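# In defence of the table with odd things on it

Every June the decluttering people come for my kitchen. The latest is a 51-step plan from Bolura, which wants each surface in the house cleared by Saturday. I got as far as the table and stopped to argue.
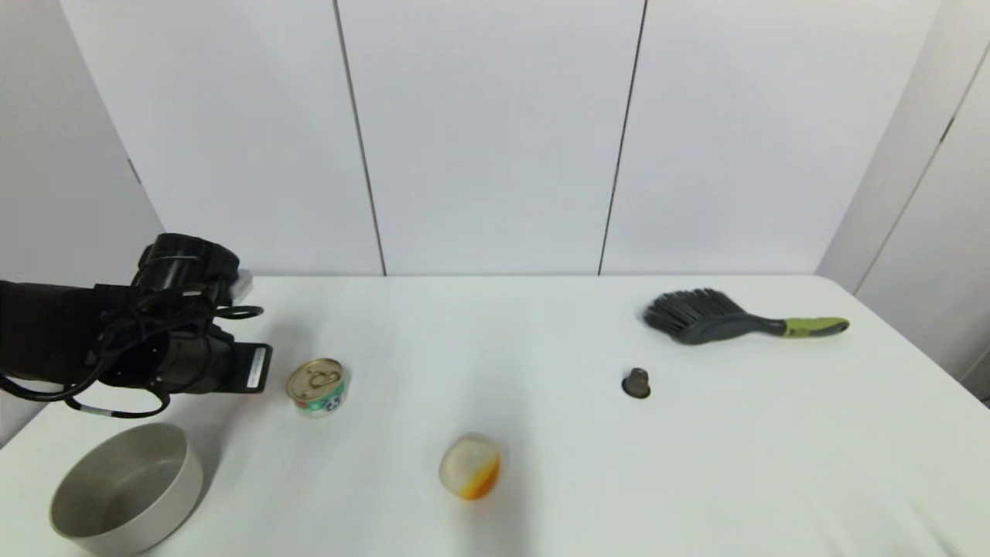

*Dustpan brush, tin, bowl. Sorting suspended.*

The plan says like must live with like. Food goes with food, cleaning things go under the sink, and anything left over goes in a Clulent box, sold in packs of 2 at a price I'd expect to include the cupboard.
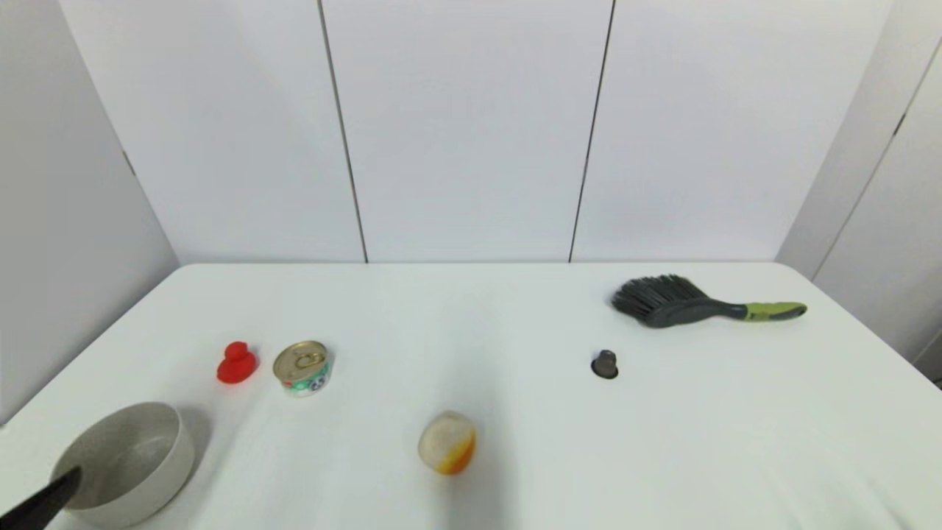 My trouble with categories is that they're drawn up by people who own very little. Step 14 has a heading for "pantry" and another for "leisure", and no advice at all on a red rubber duck standing right beside a tin with a ring pull. I could part them. I'd then have a tidy table and two places to look, and I can barely manage one.

A house needs one spot where things are allowed to wait. My grandmother had a whole sideboard for it, and she never lost a key.
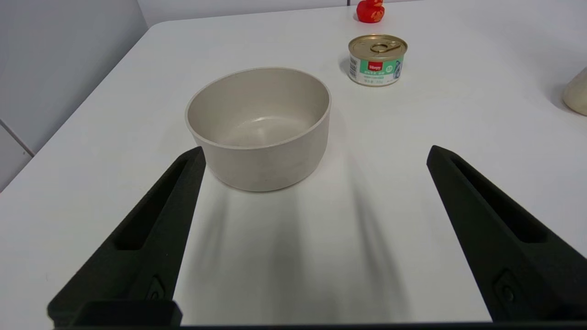 Tidy people reply that waiting turns into staying. Well, yes. So do most guests, and we still buy chairs. I'll put the brush away when there's something to sweep, and Bolura can have the other 50 steps back.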